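Frequently Asked Questions – Wall Tile, Grout and Paint Service

Last updated: December 17, 2021

On this page I collected the questions which our customers ask most often, by phone or in the shop. My name is Liên Khổng and I answer the messages at Landico. We repair and renew walls in apartments and small houses: tile, grout, paint, and the small works between them. If your question is missing, please write to us and I will answer, usually the next working day.

GENERAL

Do you visit before giving a price?

Yes. We do not give a final price by phone. We come, we measure the wall, we knock on the tiles to hear if some of them are hollow, and then we write the offer. The visit is free inside the city. Outside the city we ask for the travel cost, and we take it off the bill if you order the work.

How long is an offer valid?

Two months. After this time the price of material can be different and we need to calculate again.

Do I have to be at home during the work?

Only on the first morning, to show us the water valve and the electric panel and to agree where we can put our tools. After that you can leave a key with us. Many customers do it this way. We write down on paper that we received the key, and you sign when you get it back.

Can you work on weekends?

On Saturday yes, if the rules of your building permit it. Please ask your building manager before you book, as some buildings do not allow drilling or cutting on this day.

Do you work with other firms?

For plumbing we call Deromex. They are a separate firm and they send you a separate bill. You may also bring your own plumber, but then please give us his phone number, so that we can agree on the days between us.

TILE AND GROUT

My grout is dark in some places. Must it be removed?

Not always. First try to clean it with warm water, a mild cleaner and a soft brush. Let it dry for two days and look again. If the dark places are still there, the dirt or mold went deep, and it is better to cut out the grout and fill it new. Please do not use bleach together with any other cleaner. This can make a dangerous gas.

What color of grout should I choose for white tile?

This is a question of taste, but I can tell you what people order from us. Gray grout is the most popular, because it hides dirt well and it shows the pattern of the tile. White grout makes the wall look calmer and larger, but you will clean it more often. With small tiles the grout color is more important than with big ones, simply because there is more grout on the wall. If you are not sure, we can fill a small test board and you keep it at home for some days.

Can you replace only one broken tile?

Yes, if you have a spare tile or if we can find one which is similar enough. We cannot promise a perfect match. Even the same product from the same maker can have a slightly different shade in each production. If you are renovating now, please keep one full box of tiles in the basement. You will be thankful later.

How soon may I use the shower after new grout?

Please wait until we tell you the exact time, as it depends on the product and on the temperature in the room. For the grout from Drondetex that we use in most bathrooms, we ask customers to wait until the second evening. Silicone in the corners needs its own time.

Will you remove my faucet and put it back?

Yes, this is included when we tile behind it. If the faucet is a wall model, for example from Moen or another maker, please look for the paper manual if you still have it. It saves us time when we look for the hidden screw.

COLOR AND PAINT

Can I have a different color on each wall?

You can, and we do not try to talk you out of it. We only suggest to put the strongest color on the far wall of the room and not beside the window, where the light changes it during the day. Dark colors need a well prepared surface, because every small scratch becomes visible.

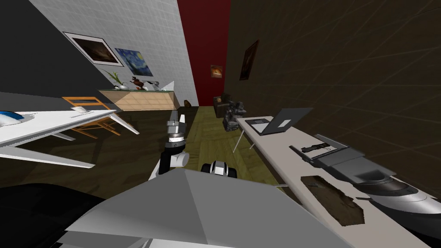
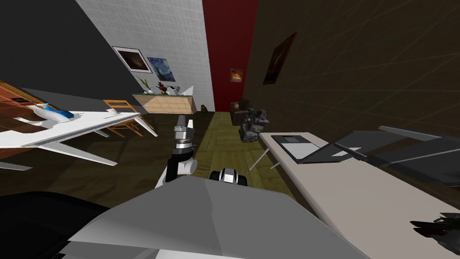
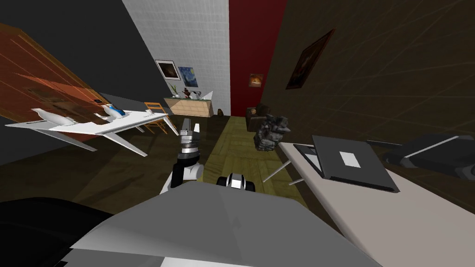

How many coats do you paint?

Two coats are included in every offer. For red and for very dark brown we plan one more coat, and you will see it as a separate line. Red pigments cover badly, this is normal and does not mean that the paint is cheap.

Can you paint over old tile?

We can, but I do not recommend it in the shower. On a kitchen wall or in a guest toilet it holds well if the tile was cleaned and sanded. We give no guarantee for painted tile in places where water runs on it each day.

Does the paint smell?

A little. Open the windows if the weather allows it and sleep in another room for the first night. If somebody in your family has asthma, tell us at the visit and we will offer another product.

What must I do with pictures and furniture?

Please take down the pictures and pull out the nails, or tell us which nails should stay. Light furniture can be pushed to the middle of the room. We move heavy pieces together with you, but they must be empty. Also please take photos of your walls before you take the pictures down. It is much easier to hang everything back in the same place.

Can I buy the paint myself?

Yes. In this case we guarantee our work but not the material. Buy all cans at the same time and check that the number of the mix on the label is the same. We pour the cans together in one big bucket anyway.

PAYMENT AND CANCELLATION

When do I pay?

You pay 20 percent when you confirm the date, and the rest after we walked through the room together and you are satisfied. Please look at the walls in daylight before you sign.

What if I need to cancel?

If you cancel 11 days before the start or earlier, you get the first payment back in full. If it is later, we keep the cost of material which was already mixed or cut for you. We cannot return mixed paint to the supplier. The material is then yours and you can pick it up from the shop.

When is the best time to book?

In May we are always full, it seems that everybody wants to paint when the sun comes. In winter you get a date faster, but the drying takes longer if the rooms are not heated.

Something is not right after the work. What now?

Send me a message with your address and one or two photos, and write which wall it is. Small cracks in the corners can appear during the first heating season, and we fill them one time without cost. Keep the rest of the paint, tightly closed and away from frost, so we can use the same color for the repair.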